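Ornimberg Athletic

Ornimberg Athletic is a semi-professional football club from the town of Ornimberg. The club gives 1899 as its founding year and prints the date on its crest, but the claim rests on thin evidence. The oldest surviving document is a receipt for the hire of a field, which names no team, and the first match report that mentions the club by name was printed several years later.

History

According to the version told in club programs, workers from the Barell rope mill formed the side after a dispute with a cricket team over the use of the mill ground. Local historian Wiremu Tautahi went through the mill's wage books and found only two of the eleven supposed founders listed there. The club has not changed its account.

Ornimberg joined the regional league between the wars and spent most of the following decades in its lower half. Supporters often call the team's one cup run, which ended in a semifinal loss at Partington, a giant-killing campaign. Three of the four sides beaten on the way were from the same division or below, and the fourth fielded its reserves.
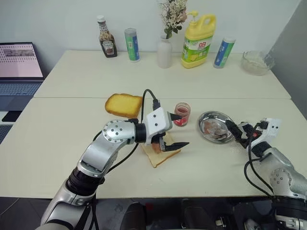
Vase of dried flowers, cans and a yellow pump jug along the back of a white table.

Ground

The club plays at Mill Lane, which has one covered stand with 499 seats. The record attendance is usually given as a good deal higher than the ground could hold under its present license - a figure that first appeared in an anniversary booklet and has been copied from there ever since. No gate returns for that match are known. League attendances in recent seasons have averaged 187.

A plan to add 200 seats behind the north goal was announced in January of the promotion season, with a sponsor, Vetamex, said to be covering the cost. Work did not begin, and the plan was dropped from the club's website without comment.

Rivalry

Matches against Partington are promoted as one of the oldest derbies in the region. The two clubs did not meet in a league game until after the war, and older supporters tend to name other opponents as the real rivals. The most recent meeting, on May 28, 2023, finished 1-1.

Colors and nickname

The team wears green shirts with white sleeves. The nickname "the Ropers" is said to date from the mill years, although newspapers of the period called the side "the Lane men" and the current name does not appear in print before the club shop opened.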